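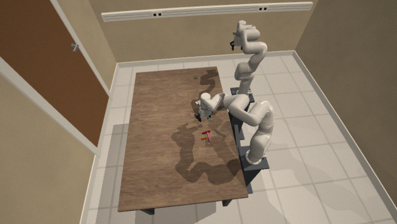
Elikem Amegashie wrote to me after my last post to say that a finish which needs three days before you can set a coffee cup on it has no business on a table people eat at, and that I'd change my mind about hardwax oil by April. Well, Elikem, April has come and gone, I've done two tables and a very ugly bench with the stuff, and I like it more than ever! But it was a fair complaint, and it's the reason I'm doing this review properly instead of gushing for two paragraphs like last time.

Ruketwood Hardwax Oil, satin, small can
Reviewed Sep 28, 2018

I bought mine at Drikuvbridge, the hardware store by the old feed mill, where it sits on the bottom shelf behind the deck stain. It cost me $23. That felt steep for a can I could close my hand around, until I saw how far it goes. I finished the whole dining table, top and apron, two coats, and there was enough left for the bench and the lid of a blanket box.

If you've only ever used polyurethane, the first coat will scare you. You put on so little that it feels like a mistake. I poured out a puddle the size of a pancake, pushed it around with a white pad, and kept waiting to need more. Then you leave it ten minutes or so (the can has its own opinion about this, go with the can) and wipe off everything that will come off. Everything! My first try I left a thin film on one end because it looked so nice and rich, and that end stayed tacky for days and I had to go back over it with mineral spirits and a lot of muttering.

The color is what won me over. My table is old red oak, sanded back from a honey-orange varnish that had to be older than I am, and I was dreading the orange coming back. It didn't. The oak went a shade warmer and the grain woke up, and you can still tell it's wood when you put your palm on it. My sister ran her hand down it and asked if I'd finished it yet, and I took that as the compliment it wasn't meant to be.

Now for Elikem's complaint. The three days is real. You can walk past it and admire it after one night, but I put a mug down on day 2 and got a faint ring. It buffed out with a dab of oil on a rag, in maybe the time it takes to boil an egg, and I couldn't find the place afterward. That's the trade with this kind of finish. Poly shrugs off more, but when poly does get hurt you're sanding the whole top. With this I fix the one bad spot and go make dinner.

What has it stood up to since? Spaghetti sauce, left overnight. Candle wax. A science project with vinegar. A hot skillet did leave a dull patch, so use a trivet, I don't think any oil is going to save you there. Water is fine if you wipe it up before bed. I've noticed the area by the window where we do most of our eating is a touch drier looking than the rest, and I'll give it a light refresh over the winter.

I also tried the Sistumora oil on a test board, the one in the tall tin that everybody on the turning forums likes. It's a good oil. It smells better, kind of like oranges, and it goes on easier because it's thinner. But it took me an extra coat to get the same sheen and the board spotted worse when I left a wet glass on it overnight. For a bowl or a cutting board handle I'd happily use it. For a table I'd stay with the Ruketwood.

A few gripes. The lid is terrible. It's a pry-off lid on a can you'll open maybe five times, and by the third time mine was bent and a skin had formed on what was left. I've moved the rest to a jam jar, filled right up to the top. The smell hangs around, too, so open the windows. And please lay your rags out flat outside to dry, or soak them in water, since oily rags in a heap can catch fire on their own.

For pads I used the white ones from Agbenyega, which come in a sleeve and can be cut in half with scissors. Half a pad did the whole tabletop. A folded T-shirt works for the wiping.

Next up is my mother's sewing table, walnut veneer, very thin in spots, and I'm nervous about the sanding. If any of you have taken old varnish off veneer without going through, please write and tell me what grit you stopped at.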